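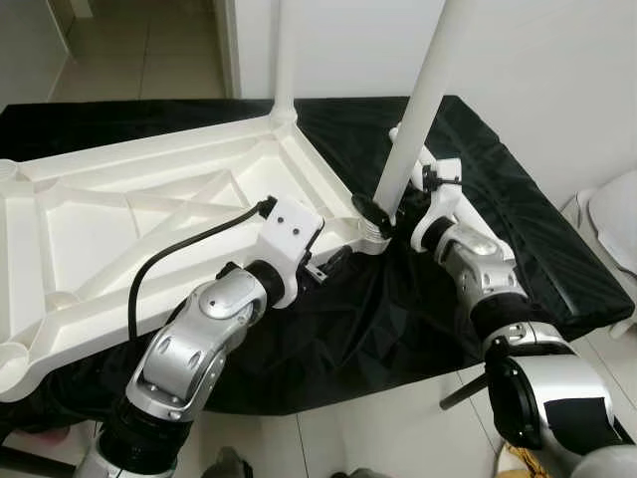

Emstead Shared Workshop
Home Robotics, Handout 4: Legs
October. Notes by the bench tutor

We use cookies to remember your preferences. Accept | Manage

Last session was grippers. Tonight is furniture, where confidence goes to be corrected. The job is a plastic table, laid upside down on the black cloth, and four legs that go into the corner sockets. A child can do it. Our two arms have so far cost more than the child.

Why the cloth
White plastic on a white bench gave the Fimolix vision script nothing to hold on to. Black fabric fixed that and brought creases, which it now occasionally reports as edges. Pull it tight before you calibrate. If you bump the table, calibrate again. Yes, again.

The ribs
The underside is recessed and crossed by diagonal ribs, and the ribs throw shadows. Set your height from the raised rim. Anyone who sets it from the floor of a compartment will hear about it from the wrist joint.

Approach
Bring the tip of the leg in above the socket and stop. Check the tilt from two sides. A leg held at its lower end has a great deal of leg above it, and a small error at the fingers becomes a large one at the far end. Under 34 mm of clearance, drop to slow mode. The left arm can wait by the near rim with its gripper clear of the leg. It will want to help. Don't let it.

Seating
Straighten, lower, then turn. Back off a quarter turn first to find the start of the thread, the way you would with a jar lid. Limit the wrist to 60 degrees per twist, release, regrip, repeat. This is slow and looks ridiculous, and it's the part most worth getting right.

Record of attempts
The Sugden build logged 307 tries before the mount was reprinted, and 71 after. Write yours down, including the embarrassing ones.

Before next time
Read the Urport notes on compliance. Check your cable has slack at full reach. Bring a hex key that fits.

Get the workshop newsletter. Unsubscribe any time.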